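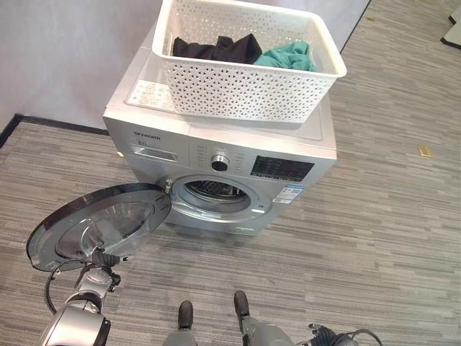

The top of the washing machine is the most used shelf in many homes, and the least planned. Baskets get parked on it between loads. Post lands there, and odd socks, and the screwdriver from the last job. In a flat with no utility room it may be the only clear surface within reach when the door is open and your hands are full of damp towels.

We spent part of April looking at how people in small flats handle their washing, mostly in a converted mill on Cleltby Road, where 26 flats have the machine in a hall cupboard or a corner of the living room. The building has no shared laundry. Everyone we visited had a front loader, and nearly all of them kept a basket on top of it.

The basket matters more than people think. A solid tub holds more small things without snagging, but damp clothes left in it overnight will smell by morning. One with holes in the sides lets air through. The drawback is that thin straps and drawstrings work their way out through the gaps and catch when you lift the load. The Dusto open-sided basket, which we saw in several flats, costs a little more than the supermarket ones and has a smooth rim that is kinder to the hands. The Arai folding basket packs down to almost nothing, though it sags when it is full of wet jeans.

Whichever you choose, take it off the machine before the spin. At 1,000 revs a minute even a well-levelled washer will walk a basket towards the edge, and a half-full one goes faster than a full one. A rubber mat slows it down but will not stop it.

Floors are the other problem. Carpet is common in rented flats and few landlords will lift it for a washing machine. A soft pile lets the feet sink unevenly, so a machine that was level on the day it was fitted may rock a month later. Put a spirit level on top, front to back and then side to side, and adjust the feet until it sits true. A stiff board cut a little larger than the base spreads the weight. Make sure it leaves any vents underneath clear, and check the manual, as some makers advise against carpet altogether.

Then there is the door. A front loader needs room for it to swing right back, and people often measure the cabinet and forget this. One tenant had chosen a slim hall cupboard from Boment to go opposite her machine and found she could open the washer or the cupboard but never both. She moved the cupboard to the bedroom and lost her shoe storage. Measure with the door fully open, then add enough space to kneel.

Leave the door open after a wash as well. The rubber seal holds water in its folds, and a shut door keeps it there. Wipe round the inside of the fold with an old cloth, pull out anything caught in it, and leave the detergent drawer open a little too. If there are small children or a cat in the home, keep the room shut while the machine airs and look in the drum before you load it.

Sorting takes less effort than most guides suggest. Darks together, towels together, and anything new and brightly coloured on its own for the first couple of washes. If the basket on top is down to a couple of things, leave them until there is a proper load. A very small wash can bunch on one side of the drum and make the machine stop and start its spin.

Drying is harder in a flat, and the mill residents had settled on airers near a window, with the heating low and the window open a crack.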